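To: Members of the Regional Storage and Shelving List
From: Office of Facilities and Supply, Sturkamstead
Subject: Re: Standard bins for shared stockrooms

Dear members,

The Office has received the message quoted below from the Calham branch and is replying to the full list, as several other branches have raised the same points.

> We have read the draft standard for stockroom bins and have two questions.
> First, the draft asks for open bins on all shelves below shoulder height.
> Our stockroom at Calham is next to a loading door, and dust is a constant
> problem from November on. May we keep our lidded bins?
> Second, we hold 42 bins of the older Halolik pattern. They are in good
> order. Must they be replaced before the new labels are issued?

On the first question, the draft will be amended. Open bins remain the standard for items that are picked every day, as lids tend to be taken off and set aside. Branches with a loading door, a workshop or an outside wall vent in the same room may keep lidded bins, provided that the label is fixed to the body of the bin and never to the lid. Please note the exception on your stockroom plan so that it is not raised again at inspection.

On the second question, no bin in good order needs to be replaced. The Halolik pattern is slightly narrower than the new one, and the two do not nest. They should be kept on separate shelves — or at least in separate stacks — and should not be lent between branches without a note of the pattern. 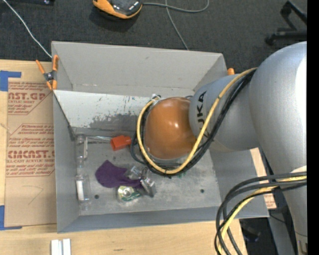 Large gray bin, open top, on a wooden tabletop.

Members have also asked about color. Gray is preferred for general stock, and other colors should be held back for returns and for goods awaiting inspection. A branch that already uses its own color scheme may continue with it until its next full count, after which the common scheme will apply.

Labels will be supplied in packs of 50. The first order is for 1000 labels, of which 400 are set aside for the Lau depot, where the numbering is to be redone from the beginning. Remaining branches should send their requests to this Office by noon on the closing day shown on the order form. Please state the number of shelves as well as the number of bins, as the shelf labels are printed separately and have often been forgotten in the past.

Finally, heavy items should not be placed in large bins on upper shelves, whatever the shelf rating. The draft was unclear on this point, and the wording will be corrected in the next version.

Office of Facilities and Supply
Sturkamstead

Comments (3)

Calham stores: Thank you for the reply. We will mark the exception on our plan and keep the lids.

lau_depot: Can the new numbers start with the aisle letter? Our old ones start with the shelf and it slows everyone down.

shelf14: Does the rule on labels cover bins with a card holder molded into the front? We have both kinds and would like to leave the holders in use.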